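Car Care & Interior > Seat Covers & Protectors

Takwood Huleder Washable Seat Cover, Front Pair

If you've ever climbed into your car in a muddy pair of jeans and thought, well, I'll clean that up on the weekend, the Huleder was made with you in mind. It's a slip-on cover for front bucket seats, soft enough for bare legs in the summer and tough enough for the dog, and it goes through a home washing machine along with the rest of your laundry.
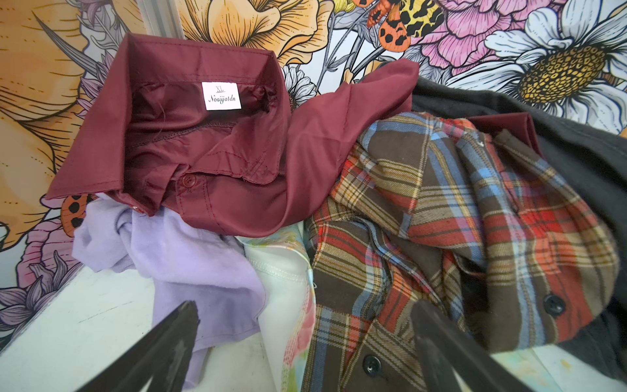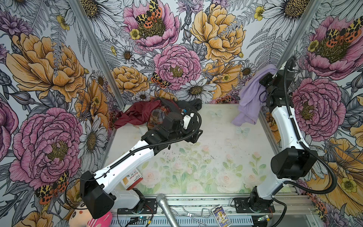 What you get

Each box holds 2 front seat covers, 2 headrest sleeves, a bag of hooks for the straps and a folded instruction sheet. The covers are a cotton and polyester blend with a thin foam backing, and the back of each one has a wide map pocket with a stitched divider. We went back and forth on that divider for quite a while (it does make the pocket a little tight for a full-size road atlas), but so many people wrote in asking for somewhere to put a phone that we left it in.

Colors are Charcoal, Sand and the newer Grurkinwood brown, a warm shade with a bit of red in it that looks lovely next to a tan dash. We ran out of the brown in September and it is now back on the shelf.

Will it fit my car?

Most likely, yes. The Huleder fits standard front bucket seats with a removable headrest in small hatchbacks, sedans and midsize SUVs. Measure up the middle of the backrest, from the seat cushion to the top, leaving the headrest out of it. If you get 78 cm or less you're fine. Taller seats, like the ones in some pickups and vans, will leave a strip showing at the bottom, and for those we'd point you to the Munteanu Tall instead.

Please look at the side of your seat before you order. If there's a small tag or a panel marked AIRBAG, you need the open-side version, which you can choose from the drop-down menu. The closed-side version must not be used on a seat with a side airbag. It won't work on seats with a built-in headrest or a seat belt that comes out of the backrest, either.

Heated seats are fine with the Huleder, though you'll find they take a little longer to come through. Cooled or ventilated seats are a different story — the foam blocks most of the air, and we don't recommend it.

Putting it on

Set aside 15 minutes for the first seat. The second one always goes quicker. Take the headrest out, pull the cover down over the backrest like a sweater, and push the center flap through the gap between the back and the cushion. Then reach under and hook the straps together, keeping them well away from the seat rails and any wiring. Slide the seat all the way forward and all the way back once to make sure nothing catches.

Washing

Shake or vacuum off the worst of it first, dog hair especially. Take out the hooks, fasten the straps together, and wash cold on a gentle cycle with ordinary detergent. No bleach, and no fabric softener, which makes the backing slippery. Hang it up to dry. We know it's tempting to throw it in the dryer when you have to be somewhere, but high heat will curl the foam and we can't replace a cover for that.

Darker colors can give up a little dye the first time, so wash them alone once, and let them dry completely before anybody in light pants sits down.

Warranty

Seams and straps are covered for 2 years. Orders over $200 ship free, and you can mix in anything else from the Takwood range to get there.

Page updated 20 Nov 2023

Related items

Munteanu Tall Seat Cover, Single
Huleder Rear Bench Cover, Split
Takwood Trunk Liner with Bumper Flap
Spare Strap and Hook Set
Grurkinwood Brown Steering Wheel Wrap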